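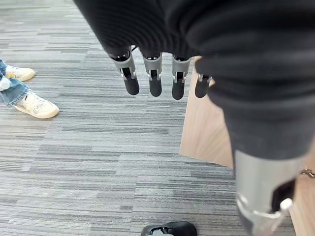

The purpose of this project was to determine whether a general-purpose robot can yet be given the small chores that occupy staff in a shop or a family at home. The Prestent project group at Julel chose two kinds of work for close study: the handling of clothing and the putting away of office supplies. Clothing was selected as the harder of the two. A garment has no fixed shape, and it does not stay where it is placed. Black ribbed knitwear shows the difficulty well, as it can drape over the palm of a robotic hand until only the lower parts of the fingers remain in view beneath the hem. A camera near the wrist then sees mostly fabric, and the system must judge the position of the garment from very little information.

Background

The question was first put to the group by De Graaf, a clothing and household goods shop in Ustatside. Staff at the shop fold, hang and return items to stock throughout the day, and the management wished to know whether any part of this work could be passed to a machine in the near future. The group was not asked to recommend a purchase. Our supervisor, Veerle Goossens, advised that the report be limited to what could be tried directly and that manufacturers' claims be left out.

Method

Each chore was divided into short steps that a person would normally perform without thinking, such as finding the edge of a garment, lifting it clear of a surface, opening a door or setting a folder on a shelf. The group attempted 13 steps, of which seven concerned clothing and six concerned storage. A total of 610 attempts were recorded. An attempt was marked as complete only if no person touched the object or the robot. Attempts in which a garment was moved but left in a heap were marked as incomplete, a rule that lowered the clothing results considerably and was debated within the group.

Results for clothing

Lifting a garment was the most dependable step. Folding was the least. Dark knitwear caused more trouble than light cotton shirts, and sleeves were often missed. Letting go also proved harder than expected — the fabric tended to catch at the finger joints and follow the hand upward.

Results for storage

Rigid objects gave better results. The cabinet used for these steps has two hinged doors and a single shelf, and the blue folders lie flat on that shelf with open space between them. Once the doors were fully open, the folders could be approached from the front. The doors themselves were the slower part of the work, as the arm had to follow the swing of each door and then move out of its path. Reaching toward the back of the shelf was less reliable than placing a folder near the front edge.

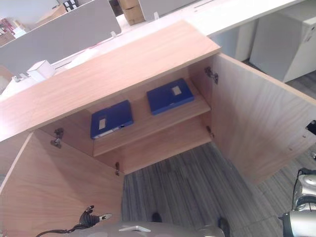 Discussion

The results support a limited answer. Putting away stiff items of known size is within reach, provided that the time taken is not important. Clothing is not yet suitable for unattended work at De Graaf or in a home. A member of staff who has to straighten every second sweater has gained little.

The group notes that all steps were tried with good lighting and few obstacles. A shop floor on a Saturday is a different matter, and the figures should not be applied to it.

Further work

A second group will continue with towels and trousers — items requested by De Graaf — and will record the time taken for each step, which the present group did not do consistently. The attempt sheets and the list of steps may be obtained through Veerle Goossens.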